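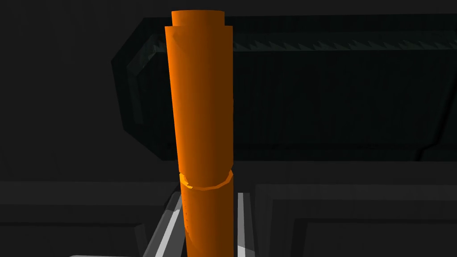 Garero planner update lets teams rehearse a grasp before the arm ever moves

The software team at Rorstead has put out its April update to Garero, the motion planning package it has been building for small workshops and teaching labs, and for anyone who has spent a long afternoon watching a gripper fuss over a part it ought to have picked up on the first go, there is quite a lot in it to be glad of.

The biggest change is in the way Garero decides where the fingers should go. Until now the planner treated most upright parts as plain cylinders, which was quick but a bit careless with anything that had a collar, a cap or a change in diameter along its length. The new version works from the full outline of the part, section by section, and it scores each band of the surface separately. In the rendered test cell, the stepped orange cylinder has a ring sticking out all the way around, and the two gray fingers sit on either side of the narrower section below it, with the long upper part and the cap left free.

"We had a lot of lively talks over that ring," said Sylvie Chisholm, who leads planning work on the project and has been with it from the early days, when the whole thing ran on one desktop under her desk. "If you let the planner choose freely, it likes the widest, smoothest piece it can find, and you can't blame it. But plenty of our users need the upper part kept clear for whatever comes next, so now you can say so in one line and it will respect that all the way through."

That one line is what the team calls a keep-clear band, and it can be set in the part file or drawn right onto the model in the viewer. The planner then throws out any approach that would bring a finger into the band, including on the way in and on the way back out (the way back out being the piece that caught a good many people in the last release, this writer's neighbors at the next bench among them).

The other half of the update is the rehearsal mode, written largely by Wubit Negash and Dirceu Barbosa over the winter. It runs each candidate grasp in simulation with small nudges to the part's position and tilt, and ranks the candidates by how well they put up with being nudged. The standard rehearsal uses 100 variations for every candidate, and you can turn that down to 80 if you're working on an older laptop and would like to have your lunch hour back. The team's own set of test parts now stands at 271, and in the final round before release the planner came up with a usable grasp for 234 of them without any hand tuning. The rest are mostly thin plates and soft-sided shapes, and Negash says those are next on her list.

She was also very happy to talk about the viewer, which has been given a plainer look. Fixtures and walls are now drawn in dark grays by default so that the part being handled is easy to pick out, and the lighting has been toned down to match. Anyone who preferred the old pale background can bring it back under Display, and your saved color settings will carry over if you had any.

A few smaller things are worth a mention while we're here. Part files from the previous version open without conversion. The collision checker now names the two surfaces that touched, where it used to give you only a number. And the export to Lemieux controllers, which had been rounding finger widths in a way that bothered several longtime users, has been fixed, with many thanks to Florence Gagnon for her patient and very thorough bug reports.

The update is free for everyone already using Garero and can be installed from the Help menu. Chisholm and Barbosa will be walking through the rehearsal mode online this Friday at 2 p.m., with plenty of time for questions afterward, and they'd love for people to bring along a part file that has been giving them trouble.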